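News — Digs and Finds

Textile scraps from the Filgate burial mound go on show at Skimidholm in August. The largest was found beneath 30 loom weights.
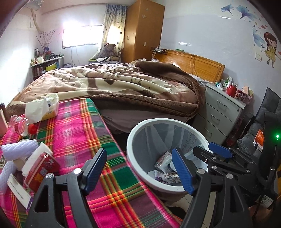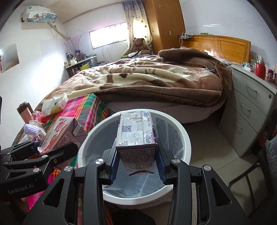
Tamunoemi Bashir has cataloged 421 fragments so far, most of them wool. Nine still hold traces of dye. Two of those have colored bands crossing at right angles — a simple check, plainer than the pink, green and yellow plaid on the bed in both photos. The Etim lab will test the dyes next.

Related
Bronze pins from Istlow
How loom weights were fired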